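**Ticket 102: sim grasp check, Bedaton rule set**

Rule 4 says fingers fully open before any approach. Fine, but the log passes a run on that alone, over up to 2,000 steps.
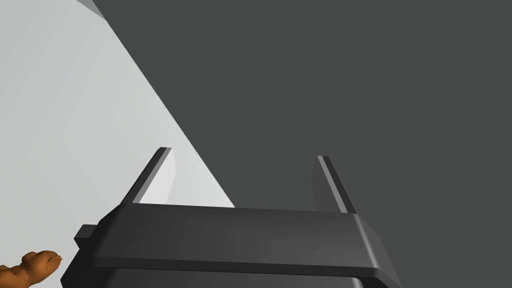

Harpreet Petrenko: Rule 4 was only meant as a precondition. Clearance is rule 6.

Then why does rule 6 default to off? I turned it on Thursday and reran with the labeled piece, P1991, between the fingers.
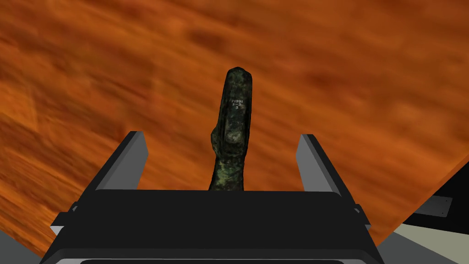
I still don't trust a pass with no clearance value logged. Leaving this open until Uddale sends the wording.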